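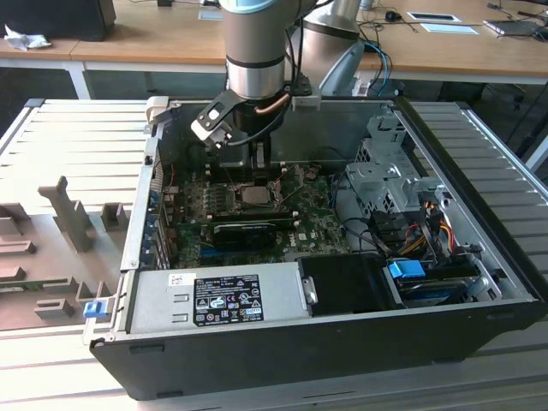 Motherboard, open computer case. Anyway, lino printing thread, get a brew.

So I have finally finished the Christmas-in-April cards (don't ask, it's a swap, we do them early) and I've got lots of thoughts about carving lino while they're fresh in my head.

First one. Warm your lino! I sat on mine for ten minutes with a cup of tea and it cut like butter. The piece I did straight from the shed crumbled all along one edge and I had to turn a perfectly nice hare into a hare with a very short ear.

I'm using the grey hessian-backed stuff, A5. The soft pink rubbery kind is lovely for stamps but I can't get a thin line to stay put on it, it sort of wobbles under the blade. Your mileage may vary, Nusrat does gorgeous feathers on the pink.

Transferring the drawing: soft pencil on tracing paper, flip it face down, rub the back with a spoon. It comes out mirrored on the block and the right way round on the card. I have still managed to print "leoN" on 30 cards in a previous year, so write a big THIS WAY on your tracing paper.

Then go over your pencil with a permanent pen before you start carving or you'll smudge the lot off with your hand by teatime.

Tools. I've got a Trindley set, five blades and a fat wooden handle, and I use two of the blades. Small V for outlines, wide U for clearing. The other three are pristine if anyone wants them.

Keep your other hand BEHIND the blade. I know, I know. Margit has a scar on her thumb she shows to every new person at print club and it does the job better than any leaflet.

Oh and a bench hook! Roald knocked mine up out of a bit of shelf. Stops the block skating off across the table and you can turn the lino instead of twisting your wrist.

Ink. I went back and forth for ages on this. Water-based washes up in the sink but mine was drying on the roller by the fourth card. Switched to the Rakumano oil one that cleans up with soap and wow. Properly black, no speckle. Takes nearly a week to dry though, so plan where you're going to hang things. (Mine are pegged across the landing and everyone is ducking.)

Roll out less than you think. You want it to hiss a bit when the roller goes over it. If it's making a squelchy slurpy noise you've got too much on and all your fine lines will fill in.

Paper! Tried three. The cheap white card was too shiny and the ink just sat there. Cartridge was fine. Holmgren's off-white printing paper was the best by miles, soft and a bit toothy, and it folds without cracking if you score it first.

I don't own a press. Back of a wooden spoon, small circles, lean on it, lift one corner to peek. 100 cards this way and my shoulder has opinions.

For the berries I didn't bother with a second block, just dabbed red on with the end of a paintbrush once the black had dried. Tyra reckons that's cheating. Tyra's cards had seven colours and were late.

Someone asked in replies about registration for two colours. I use a bit of mountboard with an L-shape taped on it, block in the corner, paper up against the edge. I'll do a separate thread when I've got a clean one to show you.

Print club is back on Saturday by the way, bring an apron and something to carve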